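The hundred-night promise

December 18, 2021

Every mattress ad I heard this spring ended the same way. Try it at home, sleep on it for months, send it back if you don't love it. No risk! I've been writing about household goods long enough to get itchy when a company tells me there's no risk, so in September I started asking what happens to the beds people send back.

Stosska, which sells online only, told me its returns are "given a second life". I asked what that meant. The reply, after 35 days, was a link to the page where I'd read the phrase in the first place.
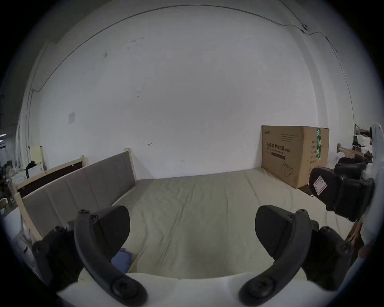
The trouble is that a used mattress is worth next to nothing. It's heavy, it won't go back in its box, and plenty of charities won't touch one without a fire label. At the Pleltilbridge transfer station, staff showed me their tally for the year: 2,610 mattresses through the gate, up from the year before. Some had hardly a mark on them. The station charges for each one, and the fee doesn't cover the labour of pulling it apart.

Nillard, a rival brand, says it has donated over 3,000 returns to shelters. Maybe so. It wouldn't name a shelter, and the six I rang had never had a bed from them — though two said they'd gladly take a few.

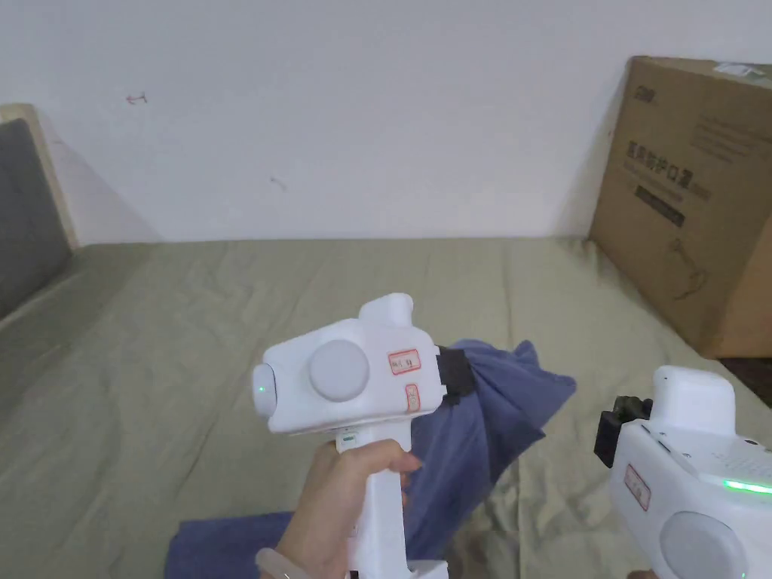 Who pays for the trial

You do, mostly. The cost of the beds that come back is built into the price of the ones that don't. Ó Conaill, a small family shop that still makes its own, offers no trial at all and charges a good deal less for a similar spring unit. You have to go in and lie down on it with your shoes off, feeling foolish, for as long as you can stand it.

I did that, and I bought one. It's a bit firmer than I'd like and I can't send it back.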